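Cisbridge Household Recipes Collection: Read Me

Version 3. Maintained by Fiona Morrison and Callum Swanson for the Flituddale Local Studies Library.

The collection holds 109 handwritten recipes, transcribed from notebooks lent by families in Cisbridge. Original spelling has been kept. Weights and measures appear as written, with metric values in a separate column.

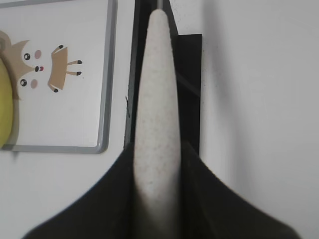
2 min read

Each record gives a title, the transcribed text, the notebook number and the name of the transcriber. Of the recipes, 39 are undated. Seventy have been checked by a second reader, and the rest are marked "single reading" in the status column.

Known faults: several notebooks lack their first pages, and baking is far better covered than meat or fish.

The transcriptions may be reused for teaching and private study. Corrections should be sent to Adwoa Laryea, quoting the record number. The next revision is due in March.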